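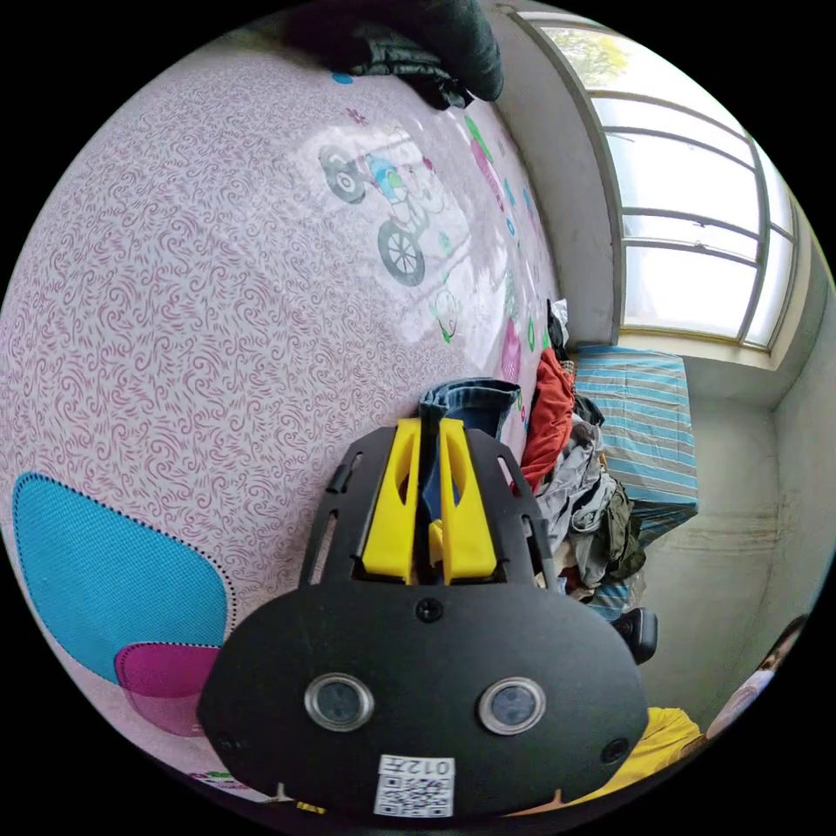 Denim on the patterned pink bedding, laundry sorting and folding session.

Gallery: The Household Textiles Room

The Hayes Center for Home Studies maintains a furnished bedroom for instruction in the care, folding and storage of clothing. This page accompanies the course in Household Textiles, which is offered in two terms each year. The gallery is intended for enrolled participants, for visiting instructors and for members of the public who wish to learn how the room is used.

About the activity

Participants work with ordinary garments at the bedside. The bed serves as the main work surface for the first part of the course, and tables are introduced in the second. Garments are sorted by weight of fabric before any folding begins. Denim is handled first. Its seams and waistbands are thick, and a stack built on lighter items tends to lean.

About the bedding

The pale pink covering carries a dense pattern of small swirls in a darker pink. Blue denim is easy to distinguish against it, and participants are asked to keep the pattern in view along the near side of the bed so that finished stacks remain separate from items still to be folded. Bedding used in the room is laundered at 60 degrees Celsius at the close of each session block. Replacement sets are held in the linen cupboard in the corridor.

About the denim

The course method for jeans begins at the waistband. The garment is closed, laid flat and smoothed from the waist toward the hems. One leg is placed over the other, the seat is tucked in to form a straight edge, and the length is folded in thirds. Finished pieces are stored with the fold facing outward. Participants who prefer to store jeans upright in a drawer may reduce the final fold by half.

Access and use of the room

The room is open to groups of up to seven. Shoes are left at the entrance, and bags are placed on the shelves provided. Garments belonging to the Center carry a sewn tag and are to be returned to the Stemach cabinet at the end of the session. Personal garments may be brought for practice, provided they are clean and dry.

Registration for the next term opens in September. Inquiries concerning the course may be directed to Iwona Zalewska, Course Office. Requests to reproduce material from this gallery should be addressed to Valter Brekke, Publications.

Page last revised 2025-06-14.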